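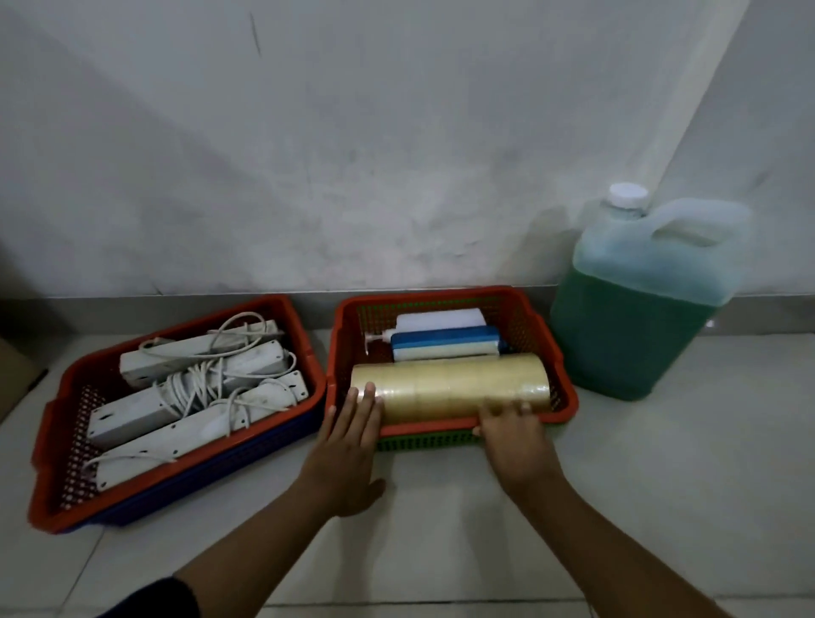

Filed under: Home & Household, Insurance, Long Reads

The Contents Schedule: Notes on Insuring What One Owns

Readers of these pages will be aware that I have, over several years, set down my observations on the administration of a private household. The present entry concerns contents insurance, and in particular the document known as the contents schedule, which I had neglected until a renewal notice arrived in April with a substantially higher premium attached to it.

The policy in question was arranged through Uysal, a brokerage that has acted for my family since we purchased the house. I telephoned the office and was put through to Lorraine Bramwell, who was courteous and entirely firm. The premium had risen by $480. It had done so on the basis of a contents valuation last reviewed when the basement was unfinished and my elder daughter was still in primary school. Should I wish to dispute the figure, I would be required to submit a revised schedule, itemized by room, with supporting evidence for any single article valued above $3,000.

I undertook to do so. The exercise occupied most of my evenings for a month.

What a Schedule Is Required to Contain

A contents schedule is a list of movable property kept at an insured address. Fixtures are excluded. In my own policy, a dishwasher connected to the plumbing is treated as part of the building, whereas a freestanding freezer in the garage is treated as contents, and the policyholder is expected to know the difference. Mine ran to eleven pages of definitions, of which the most instructive was the definition of a "set." A pair of earrings is a set. A dining table and its chairs are a set only if they were purchased together, and the loss of one chair does not entitle the policyholder to the value of the remainder.

Each entry should record the article, the year in which it was acquired, the price paid and the estimated cost of replacement at current prices. The last two figures diverge more than one would suppose. Our piano, bought second-hand from a church in Peterborough, would cost several times its purchase price to replace. The television would cost considerably less than we paid for it.

I had initially prepared my schedule in an ordinary spreadsheet. Hema Rajan, with whom I serve on the parents' council, recommended Prisix, a program designed for the purpose, and lent me her printed copy of its manual. I found the program adequate. It sorts by room and produces a totals page, but it will not accept an article without an acquisition date, and I was consequently obliged to assign a year to my late mother's button tin. I selected 1961. No objection has been raised.

The Question of Minor Articles

It is a common error to devote one's attention to the valuable items and to dismiss the remainder. The piano and the television together accounted for a smaller share of our total than did the contents of the kitchen drawers and the linen cupboard. Saucepans, towels, extension cords, winter boots, board games, curtain rods and the like are individually trivial. Taken together they are what a family must buy again, all at once, after a fire.

My approach was to group such articles by kind and to assign a single value to each group. Kitchen utensils constitute one line. Children's outerwear constitutes another. Items kept in baskets and bins were entered by container, with a short description of the general contents, and Ms. Bramwell confirmed by email that this would be acceptable provided no line of that type exceeded $200.

I would caution against undue precision. On the first evening I attempted to price the spice rack jar by jar, and by half past ten I had completed a single shelf and quarrelled with my husband over the cost of saffron.
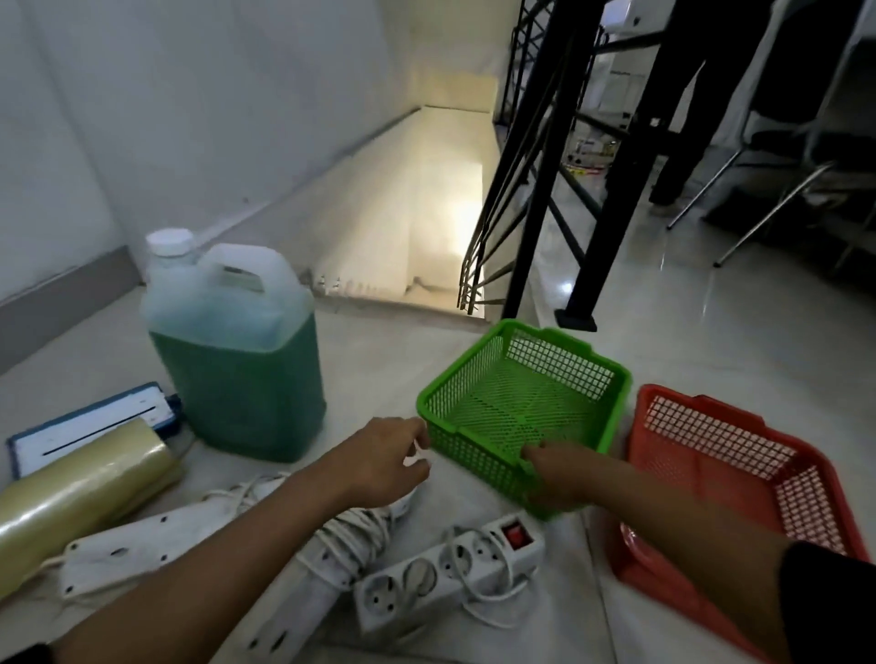 Actual Cash Value and Replacement Cost

The distinction between these two terms is the most consequential in the entire policy, and I regret to say that I had misunderstood it since the day we signed. Under replacement cost, the insurer pays for a new article of like kind and quality. Under actual cash value, the insurer deducts depreciation, so that a winter coat purchased six years ago may be reckoned at the price of a pair of mitts.

Our policy provided for replacement cost on furniture and appliances, and actual cash value on clothing, sporting goods and everything in the garage. I had not been told this, or, as seems more probable, I had been told and had not listened. An endorsement was available to bring all categories onto the same footing. I requested a quotation and was informed that it would be prepared within 2 business days, and so it was.

Brock Charbonneau, a retired adjuster who curls at the same club as my husband, was good enough to read the draft schedule. His advice was specific. He advised me to retain receipts outside the house, and to photograph serial numbers on anything with a plug. He further advised that I read the section on sewer backup before any other, as this was in his experience the section on which families most often came to grief. Our limit for sewer backup was found to be inadequate for a finished basement. It has been amended.

Photographic Evidence

The brokerage does not insist on photographs for ordinary articles, but it encourages them. I would recommend a systematic progression through the house, beginning at the front door and continuing to the left, with cupboards opened and drawers pulled out.

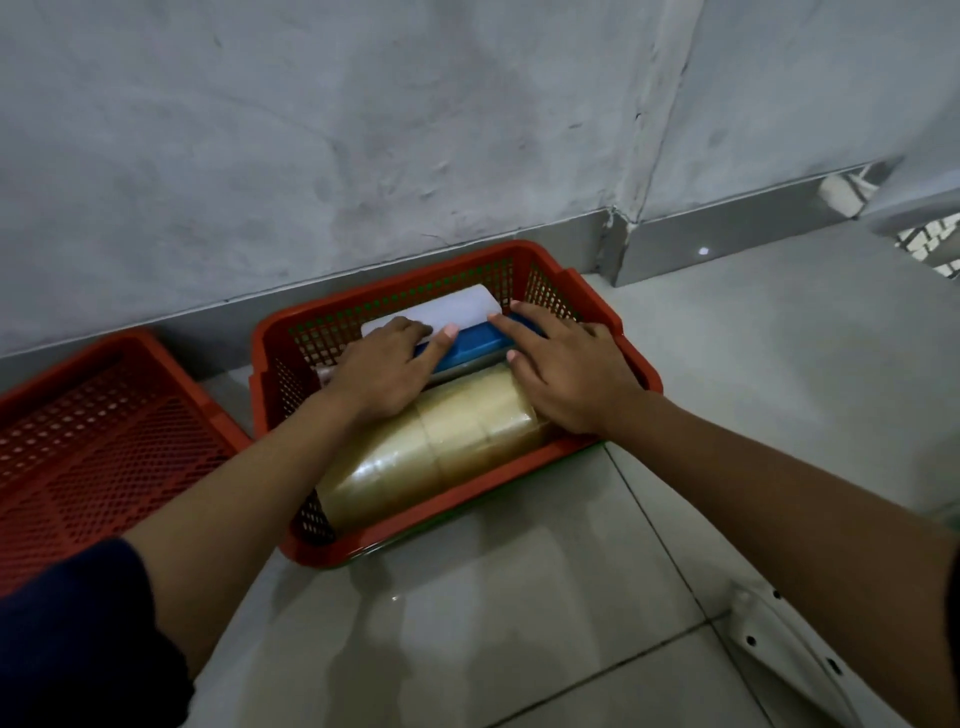

Copies should be stored in at least one place other than the home. Ours are held on a drive at my sister's residence in Guelph, together with the schedule itself and a scan of the policy wording. I intend to renew these each spring, when the snow tires come off and the garage is in any case being put in order.

The revised schedule was submitted in due course. The premium was reduced, although by less than I had hoped, and the endorsement absorbed the greater part of the reduction. I have written to Uysal to ask whether bicycles stored in the shed are considered to be at the insured address, and I await a reply. Correspondence from readers on that point would be welcome.

14 shares | 6 comments

Related entries
On the Proper Retention of Utility Bills
Furnace Servicing: A Schedule for the Colder Months
The Parents' Council and Its Minutes
Reading a Property Tax Assessment
A Revised Position on Eavestroughs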